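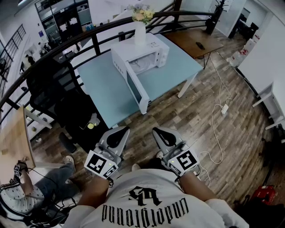 Forums Members Search Help Log in

Girneddale Building Users > Shared Floors > Mezzanine > Microwave, table and power strip

Mezzanine microwave: location and conditions of use

y.agudelo
Colleagues are asked to comment on the present arrangement of the mezzanine before the February review of shared floors. The matters open for comment are as follows.

The microwave oven is standing on the light blue table with the white legs. That table was approved as a work surface. Its use for a kitchen appliance has not been approved, although it has not been refused either.

The white power strip is lying on the floor planks, and a cable runs across the floor to it. The walkway policy for Girneddale asks that cables be kept out of any route used on foot.

A vase of flowers is being kept on top of the microwave.

Comments should be posted in this thread and should be limited to the mezzanine. The ground floor kitchen has its own thread.

Yolanda Agudelo
Shared Floors, Girneddale

deskrow_north
I wish to record my support for keeping the microwave upstairs. The kitchen on the lower level is used by every team in the building between noon and one, and the wait at lunch is frequently longer than the meal. A second oven on the mezzanine has relieved this considerably. I would not wish to see it removed over a question of furniture.

Sestside_Accounts
With respect to the previous poster, the question is wider than furniture. Our desks are on the level below, and the mezzanine has an open railing. Odors from reheated food travel. Fish was heated on two occasions last month, and the smell remained in the glass-partitioned rooms until the afternoon meetings had ended. We request that the oven be returned to the kitchen, where there is an extractor fan.

deskrow_north
The fish is acknowledged and the colleague concerned has been spoken to. A rule against fish would address the complaint.

S.Kocabas
I am writing about the electrical side only.

The microwave should be plugged directly into a wall outlet. It should not share a power strip with other equipment, whatever the rating printed on the strip. The nearest free wall outlet is behind the brown table, the one where the remote control is kept. If the blue table were moved about 5 feet toward it, the oven's own cord would reach and the strip could be withdrawn from the floor altogether.

I would also ask that the top of the oven be kept clear. The manual supplied with our Akgül model calls for open space above the casing, and a vase of water does not belong on an electrical appliance in any case.

Songül Kocabaş
Building Services

mezz_plants
The flowers are mine. I was not aware of the guidance and will find them another place. May I ask that they be permitted on the wooden table? The yellow and lavender ones were chosen for that corner, which is otherwise rather severe, and several colleagues have expressed their appreciation.

S.Kocabas
The wooden table is acceptable, provided the vase is set well away from the outlet.

Sestside_Accounts
I do not agree that moving the table settles the matter. It places the oven in a different part of the same open floor. Has a closed cabinet been considered, or one of the back rooms?

y.agudelo
A cabinet was priced. Jestoreo quoted 600 for a ventilated unit, delivery excluded, and the shared floors budget for the remainder of the year will not cover it. The back rooms are assigned.

passage_7
One further item, if it is in order. The oven door is often left standing open after use. At that height it projects into the space where people walk, and I have caught my hip on it. It also leaves the turntable open to dust. Could the notice include a line on closing the door?

In addition, small items are accumulating on the floor by the office chairs on that side. Anyone carrying a hot bowl should not have to watch for a ball underfoot.

deskrow_north
Agreed on both points. I would ask only that the notice be a single page. The notice in the downstairs kitchen has become so long that it is no longer read.

y.agudelo
Thank you for the comments received. The following will apply on a trial basis for 30 days.

The blue table will be moved next to the wall outlet and the microwave connected there directly. Building Services will carry out the move before 9 a.m., and colleagues are asked not to attempt it themselves.
Nothing is to be placed on top of the oven.
Fish is not to be heated on the mezzanine.
The door is to be closed after use and spills wiped at once.
Floors beside the desks and chairs are to be cleared at the end of each day.

Sestside's objection regarding odors is noted and will be carried forward to the review in full.

Sestside_Accounts
We accept the trial and maintain the objection. Please confirm whether popcorn is covered by the third item.

y.agudelo
It is not covered at present. I will raise it with Building Services.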